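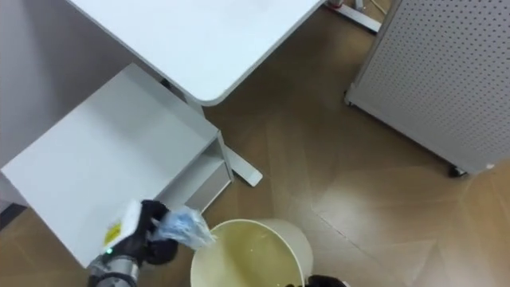

Disposal task: crumpled plastic held out over the bin beside the desk cabinet.

Graslow Office Handling Checklist, second edition
Reviewed by Grethe Blöndal, 23 Mar 2019

The Graslow checklist covers arms working in furnished offices. It runs to 133 items in 7 sections and sells as a bound copy or a PDF. I used it for one full audit of a two-arm setup on litter pickup.

Section 2 is the strongest. It requires a written release height above the bin rim, a parking position for the idle arm, and a keep-out margin around desk feet and casters. Each item has a pass condition that can be measured with a tape. Warning labels must stay legible with the gripper closed, a point the Petek guide leaves out.

Section 5, on soft waste, is thin. Film and wrappers get one line: "confirm release." It gives no test for plastic that clings to a fingertip. I wrote my own: open, wait, retract, check the fingers.

The index is poor, and item numbers changed from the first edition without a cross-reference table. Old audit records need to be remapped by hand.

Recommended for floor-level tasks. For film handling, add a local procedure.

770 shares | 2 comments

Etornam Quartey: Cakis posted a remapping sheet in December. It has errors in section 4.

brikex_user: Does the PDF have fillable fields? The first one didn't.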